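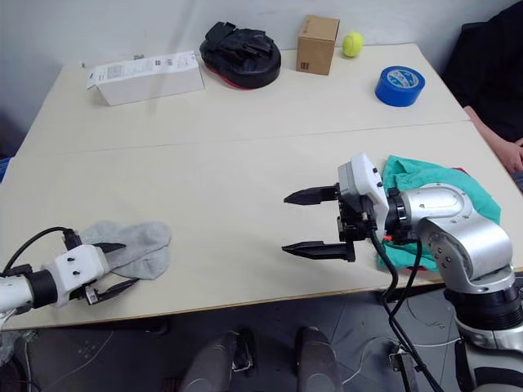
Why Does a Tennis Ball Bounce?
April 13, 2025
By Farzana Bhutto
Filed under: Curious Kids > How Stuff Works

My nephew Arif asked me this one while he was bouncing a ball off my kitchen wall (thanks, Arif), and I loved it so much I had to write it up!

Let's start inside the ball. A tennis ball is hollow. Under the fuzz there's a rubber shell, and in most balls the air inside is squeezed in tighter than the air outside.

When you drop it, the ball hits the floor and goes flat on the bottom, just for a blink. The rubber bends and the air inside gets squashed even more. Both of them want their old shape back, so they push against the floor, and up goes the ball!

But it never comes back quite as high as you dropped it. Some of the energy turns into heat, and a little turns into that nice "pock" sound. If you let go from 100 inches up onto a hard floor, you'll get a bit more than half of that back. Then the next bounce is smaller, and the next, until it just rolls under the couch.

Old balls get sleepy because the extra air slowly leaks out through the rubber. I found one in my garage last June and it went thud.

Want to try it? Drop a ball on a hard floor, then on a thick rug, and have a friend mark how high it goes each time. Which one wins? And what do you think happens if the ball has spent the night in the freezer?

© Kodum Kids, Drendville | Write to us | Back to top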